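Section 4. Bed Surface and Clothing: Set-up and Daily Procedure

Nirnodier Residence Guide for Occupants and Housekeeping Staff
Section revised September 28, 2022
Section owner: Tapio Miettinen, Housekeeping Services

4.1 Scope

This section covers the bed in the standard sleeping rooms of the Londow and Kwok buildings. It explains how the fitted sheet is to be put on, how the bed may be used for folding clothes, and what may be kept on it during the day. Rooms in the Usia building have bunk beds and are covered in Section 6.

Occupants are responsible for steps 1 through 10. Housekeeping staff carry out the same steps when a room is prepared for a new occupant. Linen is exchanged at the linen desk, Room 104, Londow building. Bring the used sheet with you. The desk does not hand out a second sheet against a promise to return the first.

4.2 Before you begin

Remove the blanket, pillows and any personal items from the bed. Check the mattress for stains or open seams. If you find damage, do not cover it. Report it on Form 31 and wait for a reply before making the bed.

Check that the sheet is the correct size. Sheets for the large bed have the size sewn into the hem at one corner. A sheet that is too small will come off the far corners during the night and may tear at the elastic.

Caution: Do not kneel on the headboard or use it as a step to reach the far side of the bed. The padding is not made to carry weight, and the stitched seams between the panels will open.

4.3 Putting on the fitted sheet

1. Lay the sheet across the mattress with the seams facing down. Find the corner with the size label and place it at the foot of the bed, on the side nearest the door.

2. Fit the two corners on the wall side first. Where the bed stands against a wall, press the mattress toward the room with one hand and pass the elastic under it with the other. Do not pull the bed frame away from the wall unless a second person is helping.

3. Fit the two remaining corners. The last one will be tight. Lift the corner of the mattress slightly and draw the elastic well underneath.

4. Smooth the sheet with the flat of both hands, working from the headboard outward. Shallow creases are acceptable. A deep fold that can be gripped between the fingers means that a corner has been fitted unevenly, and steps 2 and 3 should be repeated for that corner.

Note: Sheets are not ironed. The laundry folds them while warm, and some creasing is to be expected on the first day.

5. Tuck in any loose fabric along the headboard. The edge of the sheet should meet the upholstery in one line.

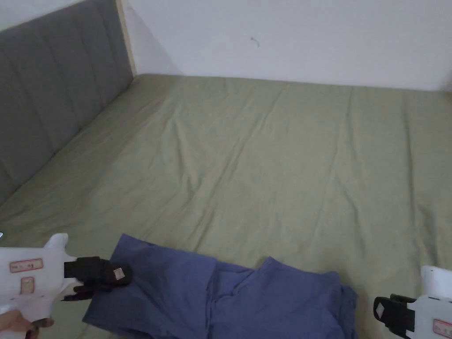

Fitted sheet in place along the padded headboard, with one item of dark blue cloth on the bed.

4.4 Folding clothes on the bed

The bed may be used as a folding surface once the sheet is on. It is the largest flat area in the room, and the desk is too narrow for trousers or bath towels. The following steps apply to all clean, dry items.

6. Bring clothes to the bed a few at a time. A full load emptied onto the sheet is difficult to sort and tends to pull the sheet out of place.

7. Spread the item flat before folding. Take a bunched item by two corners or by the shoulders, lift it clear of the sheet, shake it once and lay it down again. Close all zippers and fasten the top button of shirts.

8. Fold according to type:

Shirts: face down, sleeves to the back, sides to the middle, then in half from the hem.
Trousers: one leg over the other, then in thirds from the cuff.
Towels: in half lengthwise, then in thirds.
Small items: pair them and place them directly in the top drawer.

9. Place each folded item in the drawer or on the shelf before starting the next load. Folded clothes are not to be left on the bed overnight.

Caution: Damp clothing must not be laid on the bed, even for a short time. Moisture passes through the sheet into the mattress, which cannot be dried in the room. A mattress replaced for this reason is charged to the occupant at 900 per unit.

4.5 Boxes and supplies

Cartons may be rested on the bed for a short time while their contents are being put away. Choose a far corner, against the wall, so that the middle of the bed stays free for folding. Stand the carton upright with the printed front facing the room, so that the contents can be read without turning it. The underside must be clean and free of staples, and heavy cartons should go directly on the floor.

Protective masks and similar supplies are to be kept in their original carton until they are used. The printed type and size are needed when stock is checked in November. Do not use an empty supply carton for clothing unless the old printing has been crossed out.

10. When folding is finished, move any carton to the lower shelf of the closet, smooth the sheet again as in step 4, and return the pillows and blanket.

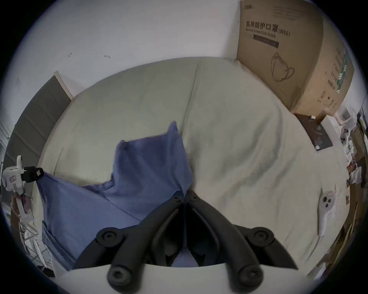 4.6 Care of the headboard and wall

Vacuum the headboard with the soft brush attachment, following the channels from top to bottom. Do not use liquid cleaner on the upholstery. Marks on the fabric should be reported to the linen desk, which will arrange for treatment.

Small marks on the painted wall may be wiped with a damp white cloth. Colored cloths can leave dye on the paint. If the mark remains after the second attempt, leave it and enter it on Form 31 with the room number - do not apply paint or correction fluid.

Do not tape or pin anything to the wall above the mattress.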